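4.2 Cannabis use and first contact with services at Ivgate

We took the intake notes from the Ivgate clinic and read them against the discharge letters. 199 young people in all, aged 16 to 24. Of these 59 said they used cannabis daily or nearly so in the month before first contact. The rest used less, or not at all, or the box was left blank (blanks counted as not known, see 3.3).

Daily users came in earlier. They were also more likely to be brought by a parent or a friend than to come alone. Sleep was the complaint written down most often, then suspicion of other people, then trouble at work or college. Hearing voices came lower than we expected. It may be under-reported at intake; the form asks for it on the second page and the second page is often missing.

Strength of product could not be worked out. Patients gave street names, or a price, or nothing. The Surnetti questionnaire has a question on strength but it was only brought in at Ivgate in April, too late for most of the sample. Where both were filled in, the answers did not agree well. We have left strength out of the models for this reason, and would urge caution with any paper that puts it in from self report alone.

Mood is a harder matter. Low mood and thoughts of self-harm were noted in both groups. The gap between them was small and went away once alcohol was added. This does not show that cannabis is harmless in this respect. The sample is small, the notes are uneven, and anyone already in crisis would have gone to the ward at Nukley and so would not be in our set at all. Nukley records were asked for and had not arrived when teh set was closed on May 3, 2019.

Follow-up was at six months. Contact was lost with more of the daily users, mostly through changes of address. Those still in touch were asked about daily living: washing, cooking, laundry, getting to appointments. Scores on the Ilie scale rose in both groups, more slowly in the daily users (Table 5). Household items on the scale are scored by the patient, not by staff.
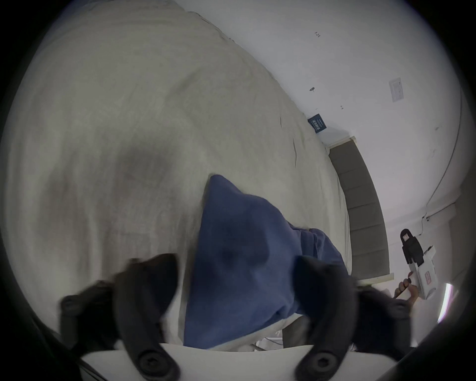

Figure 3. Crumpled blue cloth.

Those who had stopped or cut down by follow-up did better on the household items than those who had not. Direction of cause unclear. A person who is getting better may find it easier to stop, and the notes do not give stopping dates with enough care to say which came first. Two readers coded each set of notes, differences settled by talking it over. No blinding to cannabis status, as it is usualy written in the first line of the letter. A weakness, and one we come back to in section 5.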